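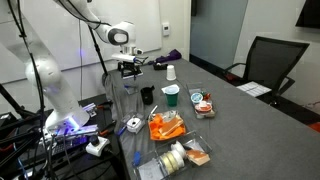
本页最后更新：2020年5月

桌布那点事，外加一锅酸面团

上期通讯发出去以后，收到好几封来信问我旧桌布怎么处理，我干脆这期就聊这个。先交代一下，我家里的桌布多得离谱，一半是搬到 Surnham 以后攒下的，另一半是婆婆塞给我的，拦都拦不住！

我自己最偏爱灰色的布。白的太娇气，花的看久了眼晕，灰色往桌上一铺，放什么都不抢眼，沾点面粉拍拍就过去了。Morven Rankin 来信说灰色太闷，她家全是芥末黄，行吧，各有所爱，我们为这事已经来来回回吵了两封邮件。

说到洗。棉麻的布我一般泡一晚上，水里搁一小勺小苏打，第二天再进洗衣机，低速甩干，趁还有点潮就熨。油渍先用洗洁精点一点，拿旧牙刷从外往里刷（从里往外会越刷越大，我糟蹋过一块很好的亚麻布，到现在还心疼）。红酒渍我试过盐，也试过苏打水，说实话效果都一般，Kirstin Moncrieff 推荐用牛奶泡，我还没舍得拿牛奶去试，等哪位读者试了告诉我。

实在救不回来的，我就剪了。边角料做杯垫，大块的缝成面包袋。面包袋真的好用，比塑料袋透气，皮不会软塌塌的。尺寸我按自己的面团来，900克的一个大圆面包放进去刚好，袋口穿一根棉绳就行，不用装拉链，也不用锁边锁得多漂亮。

顺便讲讲面包。我的酸面种是一月份养起来的，头几天一点动静没有，我都准备倒掉了，结果有天早上瓶盖给顶开，厨房台面糊了一片，我高兴得直叫。现在每天喂一次，黑麦粉和水一比一，懒的时候就丢冰箱里，隔几天再拿出来。Konrad Czerwiński 问我能不能只用白面粉养，可以的，就是脾气慢一点，味道也淡些，你多等等它。

上个月说好的布料交换，已经有19位朋友报名了，比我想的热闹多了！名单还没理完，请大家先别急着寄。寄之前麻烦洗干净、晾透，包裹里放张小纸条写上料子和大概尺寸，纽扣和花边也欢迎。Maëlys Pichon 那包蓝条纹的我已经预定了，别跟我抢。

下期想写怎么给旧餐巾染色，我手边有洋葱皮和红茶，谁家有用牛油果核染过的，快给我写信，最好附上一小块布样，颜色深浅都行。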